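Folding microfiber cloths so they stay folded?
Home & Laundry > Folding and Storage
29 replies

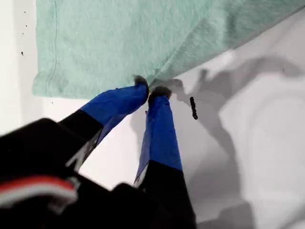
What size should a folded cleaning cloth be?

A third of the depth of the drawer it lives in, standing up on its folded edge. Measure the drawer first and fold to fit, because a cloth folded to some magazine size will never line up with the drawer you own.

prurholm_pat
Original poster
Saturday, August 12, 2023

Okay, so that question and answer are copied from the sticky at the top of this board, and I have been living by it since April. It has changed my drawer completely! But I'm stuck on one part and I want to hear how the rest of you do it.

My soft green cloths are the trouble. The thin cotton ones from Simik fold like paper and stand up like little books. The fuzzy ones do not. I fold in half, in half again, then in thirds, and by the time I close the drawer they have slumped over on their neighbors. I love these cloths. They pick up everything, they're gentle on the glasses, and the color makes me happy every single time I wipe the counter. So getting rid of them is off the table.

Do you roll? Do you fold with the hem in or the hem out? Tell me everything.

ghada_s
Member

Oh I have opinions on this, pull up a chair!

Hem in. Always hem in. The stitched edge is the stiffest part of the cloth, and if you tuck it into the middle it works like a spine. Lay the cloth flat on the table, smooth it from the middle out with the side of your hand, and bring the hemmed side over first. Then the raw fold goes over that. When you stand it up, the stiff bit is inside holding the rest.

I also fold while the cloth is still the tiniest bit warm from the dryer. The fuzz lies down better.

- Ghada Saliba

twicewashed
Member

Disagree on hem in, sorry Ghada. With the hem inside you get a lump, and the lump is what makes the stack lean. I do hem out and facing down, so the cloth sits on its own seam at the bottom of the drawer. Mine have stood up like that through two house moves.

Agree completely on smoothing first. Most bad folds are really wrinkles that got folded.

prurholm_pat
Original poster

Two opposite answers in the first two replies, I love this board.

I tried both just now at the table. Hem in gave me the lump twicewashed is talking about, but it did stand. Hem out looked much prettier and fell over. Could be my technique. I tend to pinch the edge in the middle and flip it over, and then the corners lag behind and I end up with a slanted bottom edge and have to start again.

soudabeh m
Member

The pinch in the middle is your problem! I used to do exactly that. If you pick a soft cloth up by the middle of an edge, it puckers right there and the creases fan out from it, and both corners droop. Then you fold the droop in.

Take two corners. Left hand left corner, right hand right corner, a light little tug sideways so the edge goes tight, then over. Keep the tug on until it touches the table. It takes one second longer and the edge comes down straight.

If you only have one hand free (baby on the hip, phone, whatever), take the corner nearest you, carry it across, set it down, then go back for the other one. Slower, but still nicer than the middle.

Soudabeh Mirzaei

old_linen_closet
Member

I have to put in a word for not folding them at all. Cleaning cloths go in a basket. You grab one, you wipe, you throw it in the wash. Why would I spend my evening folding a thing whose whole job is to be wadded up in my hand?

ghada_s
Member

Because it's nice, that's why! I open that drawer ten times a day.

old_linen_closet
Member

Fair enough. My sister folds hers too and I admit her drawer is a pleasure to look at. I'm still keeping the basket.

karam_and_co
Member

Basket person who converted here. What did it for me was finding out how many I had. I tipped the basket out on the bed and counted 97 cloths. Ninety-seven! For a two-bedroom apartment! I had been buying a new pack every time I couldn't find a clean one, and the clean ones were all at the bottom. Once they were folded and standing I could see what was there, and I gave a big pile to my neighbor for his garage.

For the fuzzy kind I do something in between. Fold in half longways, in half longways again so you have a strip, then roll the strip loosely and press it flat with your palm. It comes out like a flat little pillow with one closed end. Closed end up, and it doesn't slump because there are so many layers hugging each other.

prurholm_pat
Original poster

karam, the flat pillow! I just did six of them and they are adorable. They're a bit fatter than the folded ones though, so I think I lose some room in the front row.

twicewashed
Member

You will lose room. Rolled anything takes more space than folded anything, even squashed. If the drawer is shallow I wouldn't.

karam_and_co
Member

Mine is a deep drawer, so that may be why I never minded. Roll it looser and press harder, that helps some.

soudabeh m
Member

Can I ask what surface you're folding on, Pat? I do all of mine on the kitchen table now. For years I folded on the bed and thought I was bad at it. A hard, smooth table makes such a difference with fuzzy cloths. On a bedspread the nap grabs and the cloth stretches one way, and you never get a square corner.

The one catch is that on a really slick table the cloth slides when you pull the far edge. I put my left forearm along the near side to hold it and work with my right.

prurholm_pat
Original poster

Table for me too, nice and slick, and YES to the sliding. I've been chasing cloths across it all morning. Forearm trick noted.

utham_lane
Member

Nobody has mentioned washing yet, so I will. Fabric softener makes these cloths limp. Leave it out, and keep them away from the bath towels in the machine so they don't fill up with lint. Mine have more body since I started washing them on their own, and they stand in the drawer without any special fold. Plain thirds and thirds again.

ghada_s
Member

Seconding no softener. They wipe better without it as well.

twicewashed
Member

Finally something Ghada and I agree on.

old_linen_closet
Member

Do you all use dividers? Asking for my sister (really).

utham_lane
Member

I cut down a shoebox. The lid makes a second one. Cloths lean on the cardboard and you can pull out the front one while the rest stay put.

karam_and_co
Member

A metal bookend works too, if the drawer is tall enough to clear it. Slide it forward as the row gets shorter through the week. I have one on each side.

prurholm_pat
Original poster

Update after supper! I refolded the whole drawer. Two corners and a tug like Soudabeh said, forearm along the near edge, hem in for the fuzzy ones and hem out for the thin ones. I know that's sitting on the fence but the thin ones have such a flat hem that there's no lump either way, and they look so crisp with it showing. The green ones went at the back against half a shoebox, and I've opened and shut the drawer a bunch of times and they're still upright.

I kept three of karam's flat pillows in front because they make me smile.

Next load goes in without softener. Also I found a napkin in there I thought was lost at Easter.

twicewashed
Member

Try the fuzzy ones hem out again once the softener has washed out of them. I'm not giving up on you.

ghada_s
Member

Leave them hem in, Pat!

soudabeh m
Member

Does anyone have a good fold for the round ones? My aunt gave me a set and I've been stuffing them behind the sponges.

karam_and_co
Member

Half, then both points in to the middle, then half again. Start a new thread though, I want to see what everyone else does with those.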